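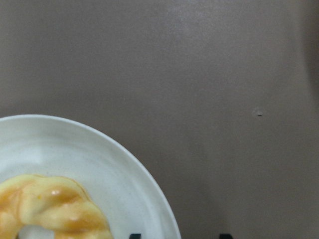 커뮤니티 도움말 > 로봇·자동화 > 구매 상담

Wurno 팔 키트로 접시 위의 빵 옮기기, 손목 카메라 옵션까지 사야 할까요

해결됨 | 답변 3개 | 작성자 비공개

작은 베이커리 카페를 준비하고 있습니다. 주문이 들어오면 접시에 담긴 링 모양 빵을 집어서 오븐 트레이로 옮기고, 데운 다음 다시 접시에 올리는 작업을 로봇팔에 맡겨 보려고 합니다. 손님이 보는 자리에 놓을 거라 속도는 느려도 됩니다. 다만 빵이 찌그러지거나 접시가 밀리면 곤란합니다.

알아본 제품은 Wurno 데스크형 팔 키트입니다. 판매처는 Hallari이고, 기본 구성이 292만 원입니다. 여기에 팔 본체, 두 손가락 그리퍼, 전원, 제어 보드, 티칭용 소프트웨어가 들어 있습니다. 손목 카메라는 따로 사야 하고 설치와 교육도 별도 견적입니다. 사양표에는 그리퍼가 최대 74mm까지 벌어지고, 그리퍼 무게를 뺀 가반하중이 755g이라고 나와 있습니다.

궁금한 점은 이렇습니다.

첫째, 손목 카메라가 꼭 필요한가요? 접시 위치를 테이블에 표시해 두고 매번 같은 자리에 놓으면 카메라 없이도 되지 않을까 싶습니다.

둘째, 기본 손가락으로 빵을 집어도 되나요? 상품 설명에는 "범용 팁"이라고만 되어 있고 식품 얘기는 없습니다.

셋째, 링 모양 빵은 바깥에서 집는 게 나은지, 가운데 구멍에 손가락 하나를 넣고 한쪽만 집는 게 나은지 궁금합니다. 빵 바깥지름이 그리퍼가 벌어지는 폭보다 큰 것도 있습니다.

넷째, Varma라는 비슷한 제품도 있던데 비교해 보신 분 계신가요?

코딩은 못 합니다. 화면에서 블록 끌어다 놓는 정도는 할 수 있습니다. 6월에 가게를 열 예정이라 너무 오래 붙들고 있을 수는 없습니다.

채택된 답변

같은 키트를 작년부터 쓰고 있습니다. 용도는 디저트 접시 세팅이고 빵도 다룹니다. 질문 순서대로 적겠습니다.

손목 카메라는 사는 쪽을 권합니다. 접시 자리는 테이블에 턱을 붙여서 고정할 수 있지만, 접시 안에서 빵이 놓이는 위치와 방향은 매번 달라집니다. 꼬인 모양이나 마디가 있는 링 빵은 어느 부분을 집느냐에 따라 두께가 달라서, 좌표만 외워서 보내면 두꺼운 마디를 누르는 때가 있고 골에 들어가서 헐겁게 잡는 때도 있습니다. 저는 처음 두 달을 카메라 없이 썼는데 결국 추가로 샀습니다. 나중에 따로 사면 손목 브래킷과 케이블을 다시 달아야 하고 보정도 처음부터 해야 합니다. 처음 주문할 때 같이 넣는 게 덜 번거롭습니다.

카메라를 달 때 알아 둘 점이 있습니다. 손목에 붙어 있으니 가까이 내려가면 빵의 일부만 보입니다. 그래서 높은 위치에서 한 번 찍어 빵 중심과 방향을 잡고, 내려가면서 한 번 더 찍어 보정하는 식으로 순서를 짜야 합니다. 기본 블록 예제는 높은 데서 한 번만 찍습니다. "재촬영" 블록을 접근 동작 앞에 하나 더 넣으세요.

조명도 신경 써야 합니다. 글레이즈가 발린 빵은 표면에 밝은 점이 생기고, 유약 바른 흰 접시도 안쪽 벽에 빛이 번집니다. 제 경우에는 천장등 하나가 접시에 그대로 비쳐서 소프트웨어가 그 부분을 빵 가장자리로 잡았습니다. 등에 확산판을 씌우고 노출을 수동으로 내리니 줄었습니다. 테이블은 무광에 접시보다 어두운 색이 좋습니다. 흰 테이블에 흰 접시를 놓으면 테두리를 잘 못 찾습니다.

기본 손가락은 식품에 직접 대지 마세요. Hallari에 문의했을 때 기본 팁은 식품 접촉용으로 나온 물건이 아니라는 답을 받았습니다. 저는 Edside에서 식품용 실리콘 팁을 따로 맞췄습니다. 끼우는 방식이라 영업 끝나고 빼서 씻습니다. 보통 3,000회쯤 쓰고 바꾸라는 식의 말은 여기저기 있는데 제가 받은 안내문에는 3,000회에 교체라고 딱 적혀 있었습니다. 끝이 갈라지면 횟수와 상관없이 바꿉니다. 팁을 바꾸면 손가락 길이가 달라지니 소프트웨어의 공구 길이 값도 고쳐야 합니다. 이걸 안 고치고 돌렸다가 접시를 눌러서 이를 하나 냈습니다.

주의할 게 하나 더 있습니다. 실리콘 팁을 끼우면 두께만큼 벌어지는 폭이 줄어듭니다. 74mm는 맨 손가락 기준입니다. 바깥에서 감싸 집을 생각이면 팁 두께를 빼고 계산하세요.

링 빵은 저라면 한쪽 살만 집습니다. 손가락 하나는 구멍 안, 하나는 바깥입니다. 바깥에서 전체를 감싸면 힘이 구멍 쪽으로 몰려서 링이 타원으로 눌립니다. 속이 부드러운 빵은 특히 그렇습니다. 한쪽만 집으면 반대쪽이 처지니 들어 올리는 속도를 낮추고, 높이도 접시 테두리를 넘길 만큼만 올립니다. 구멍이 작은 빵은 이 방법이 안 됩니다. 그런 빵은 얇은 주걱형 손가락으로 밑에서 뜨는 편이 낫습니다.

하강할 때 손가락 한쪽이 접시 테두리에 닿는 문제도 있습니다. 빵이 가장자리로 치우쳐 있을 때 바깥쪽 손가락이 테두리 위로 내려갑니다. 테두리가 올라온 접시면 걸립니다. 접근 방향을 테두리와 나란하게 돌리거나, 접시 안쪽에 금지 구역을 그려 두면 됩니다. 금지 구역은 설정 메뉴의 작업 공간 탭에 있습니다. 블록 편집 화면에서는 안 보여서 저도 한참 찾았습니다.

가반하중 755g은 빵만 옮긴다면 걱정할 숫자가 아닙니다. 접시째 들 생각이라면 접시부터 저울에 올려 보세요. 도자기 접시는 생각보다 무겁고, 팔을 멀리 뻗으면 떨림도 커집니다.

Varma는 전시장에서만 만져 봤습니다. 팔은 더 조용했고 손목 카메라가 처음부터 달려 나옵니다. 대신 블록 편집기가 없고 스크립트로 짜야 했습니다. 코딩을 안 하신다면 Wurno가 편할 겁니다. 제가 본 뒤로 바뀌었을 수 있으니 판매처에 확인하세요.

그리고 오븐 쪽은 따로 생각하셔야 합니다. 실리콘 팁이 버티더라도 손목 카메라와 케이블은 열에 약합니다. 저는 오븐 안으로 팔을 넣지 않고, 트레이를 사람이 넣고 뺍니다.

다른 답변

저는 설치 교육까지 받았는데 돈이 아깝지는 않았습니다. 금요일 오후에 와서 저녁까지 했고 카메라 보정이랑 비상정지 위치까지 잡아 주고 갔습니다. 혼자 하면 보정에서 막힙니다. 보정판을 테이블에 평평하게 붙이는 게 중요하고 한쪽이 들뜨면 집는 위치가 계속 밀립니다.

손님이 보는 자리라고 하셨는데 가림판이나 정지 센서 견적도 같이 받으세요. 기본 구성에는 없습니다. 저는 투명 가림판을 맞췄고 이 비용이 예산에 없어서 좀 당황했습니다. 영업 신고 쪽에서 뭘 요구하는지는 관할 구청에 물어보시는 게 정확합니다. 여기서 누가 된다 안 된다 해도 지역마다 말이 다릅니다.

참고로 빵 부스러기가 손가락 레일에 들어갑니다. 붓으로 털면 되는데 안 하면 닫힐 때 소리가 납니다.

다른 답변

그냥 집게로 옮기는 게 제일 빠릅니다. 빵 하나 옮기는 데 292만 원이면 저는 안 삽니다. 굳이 사실 거면 중고도 보세요.

질문자 댓글

답변 감사합니다. 카메라는 처음 주문에 넣기로 했고 팁은 Edside에 문의 넣었습니다. 오븐은 말씀대로 사람이 하고, 팔은 접시에서 트레이로 옮기는 것까지만 시키겠습니다. 접시 테두리 얘기는 생각 못 했던 부분이라 낮은 접시로 다시 고르는 중입니다.

한 가지만 더 여쭙니다. 금지 구역을 접시마다 따로 저장할 수 있나요? 큰 접시와 작은 접시를 같이 쓸 것 같습니다.

채택 답변자 댓글

됩니다. 작업 공간 탭에서 이름을 바꿔 저장한 다음 블록에서 불러오면 됩니다. 접시 종류를 카메라가 알아서 구분해 주지는 않으니 시작 블록에 선택 버튼을 하나 두세요. 저장한 뒤에는 컨트롤러를 한 번 껐다 켜야 목록에 뜹니다.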